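The gripper that let go

Posted on a Monday, so forgive the mood

I lost most of October to one fault, and I want to write it down before I forget the order things happened in. If you came here for the garden posts, skip this one.

For anyone new, I do bench work and data checks for a small project called Oltari. We collect demonstrations of table tasks with hand-held grippers, then train an arm to do the same tasks. Stack the bowls, move the cup, put the lid on. My part is keeping the grippers working and throwing out bad recordings. Nazma Saha runs the arm side from Stulville. I'm at home in Wesinau most days.

The first sign was a message from Nazma at 7 in the morning. The arm had picked up a bowl, carried it halfway over the table, and opened. The bowl broke. She ran it again with a plastic one and it did the same thing in nearly the same place. She stopped there, which was the right call, and sent me the logs.

I assumed it was the arm. Everybody blames the other person's half first. I asked her to check the supply voltage and the connector at the wrist, because that connector had come loose on us in the summer. She checked both and they were fine. She swapped the controller for the spare. Same drop. She turned off the learned policy and sent plain open and close commands by hand, and the jaws held for as long as she cared to watch. So the hardware was doing what it was told, and it was being told to open.

That put it back on my side. The policy only knows what we show it. If it was opening in midair, then somewhere in the recordings a gripper was opening in midair, or at least the numbers said so.

We had 1022 recordings in that training batch. I wrote a short script to flag any run where the jaw width changed by more than a little while the tool was off the table and moving. I expected a handful. I got a long list, and all of it came from one gripper, the one we call Abubakar. (The grippers are named after whatever was written on the box they were stored in. There's no system.)

I watched the flagged recordings one by one with the width plotted underneath. In the video the fingers stayed shut on the bowl. On the plot the width jumped wide open for a moment and came back. The person holding the tool had done nothing wrong, and the camera showed it. The sensor was lying.

It took me an evening to find out why. The width on that gripper comes from a small encoder in the body, and the cable to it runs past a screw head. The insulation had worn through on one side. With the tool held level it read fine, and that is how I'd been testing it on my bench every time. Tip it past a certain angle and the cable shifted, touched, and the reading jumped. People tip the tool when they carry a bowl. I never did during my checks, so Abubakar passed every one of them.
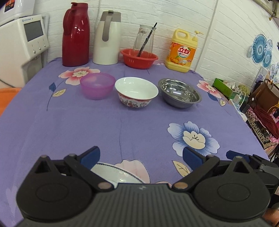

The recheck after the repair was slower than the repair. I rerouted the cable, put a sleeve on it, and glued down a clip so it can't reach the screw. Then I needed recordings I could trust, made with the same kind of objects that had shown the fault, and bowls are good for this since you can't lift one by the rim without some tilt. Three different ones in a row make a decent test, pink-purple plastic, white porcelain with a red band, and stainless steel, because they don't grip alike, and a flowered tablecloth with folds in it is closer to what the arm will meet than my gray bench mat. I compared the width reading against the video for every run. No jumps.

I also set the encoder log to 2000 samples a second for the retest, much faster than we normally keep. At the old rate a short glitch could look like a quick real movement. At the new rate you can see that the jump takes no time at all, and fingers can't do that.

We pulled every Abubakar recording from the batch, including ones that looked clean, and retrained. It cost us 9 days. Nazma started the arm at low speed with a foam block under the path and a plastic bowl, and stayed by the stop button. It held. She has gone back to normal speed since then but the foam is staying for now.

Two changes on my end. The bench check now has a tilt step, both directions, with the jaws closed on something. And the script runs on every upload before anything goes into training. I should have had it running a year ago.

Still to do: open up the other grippers and look at the same cable. I've done one so far and there's a shiny spot on the insulation right where I didn't want to see one.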